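# Refinishing an oiled pine table before the end of a tenancy

Posted in Household Maintenance, Zivcombe Residents' Help Board

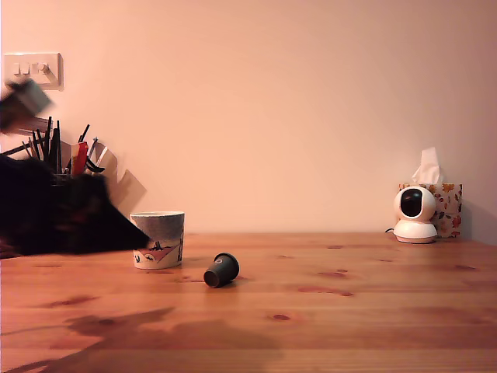

Is the tenant or the owner responsible for refinishing a table supplied with a furnished unit?

Responsibility rests with the owner where the deterioration is ordinary wear, and with the tenant where there is damage beyond it. The inventory signed at move-in is normally the document relied upon.

My own inquiry is narrower. The lease on our unit in Edcombe ends in August, and the inventory records the dining table as "pine, oiled, fair condition." The management office has advised that the surface should be returned in a comparable state. I would appreciate guidance on whether a fresh coat of oil is sufficient or whether sanding is required, and whether written consent should be obtained first.

Rhonda Beaulieu

---

**Kamlesh Bhatia**

Written consent should be obtained before any sanding. Sanding removes material and alters colour, and an owner may reasonably object even where the result is an improvement. A maintenance coat of oil is generally regarded as cleaning and upkeep.

If consent is given, the following procedure is suitable for softwood:

1. Wash with a mild soap solution and leave overnight.
2. Sand lightly along the grain with a fine paper. Knots are harder than the surrounding wood and should not be worked separately.
3. Remove all dust with a lint-free cloth.
4. Apply 2 thin coats of the same type of oil, wiping off the excess after each.

Oily cloths must be laid flat outdoors to dry before disposal, as they can ignite on their own when bunched together.

Please keep a copy of the correspondence with the office. In a previous tenancy I was charged $1,687 for furniture, and more than half was withdrawn once I produced the letters.

**Girish Rathore**

Just oil it. Ours was done in an afternoon and no one at the inspection mentioned it. The hardware store in Kanaujia carries small tins for $19.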